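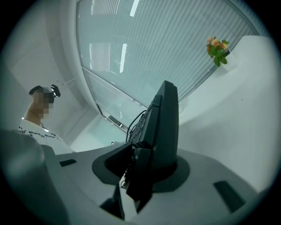

# Home Desk Corner FAQ

Welcome! These are the questions that land in the Flinaleck inbox most often, all of them on small desks, keyboards and the stuff that piles up around them. If you love a tidy desk corner as much as we do, read on!

**How big does the desk need to be?**
Smaller than you'd think! A full-size keyboard, a mouse and a plant or two fit fine on a top 35 inches wide. Go for 57 if you can, and you'll have room to spread out a notebook as well.

**Full-size keyboard or a short one?**
I'm a full-size fan — once you've done a month of bills on a real number pad it's hard to go back. Short ones are great if your mouse keeps bumping into things.

**How do I clean under the keys?**
Unplug it, turn it over and tap the back gently (you will be amazed). Then a soft brush, then a barely damp cloth. I do mine every six weeks or so.

**Can I put the keyboard on the floor while I clear the desk?**
Sure, on bare boards it's no trouble at all. Lay the cables out flat beside it and look where you step.

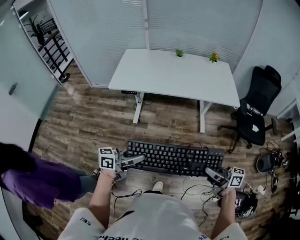 Kerttu Kiiskinen wrote in to add that she takes everything down to the floor first, cables included, and only puts back what she used that week. Her pen collection has never recovered!

**Which plants do well on a desk?**
Succulents, every time! They forgive you for going away in May. Anything with flowers wants more light and more water, so keep it at the window end and use a saucer.

**Mesh chair or padded?**
Mesh for warm rooms, padded for cold ones. Try both if there's a store near you, and sit for a good long while.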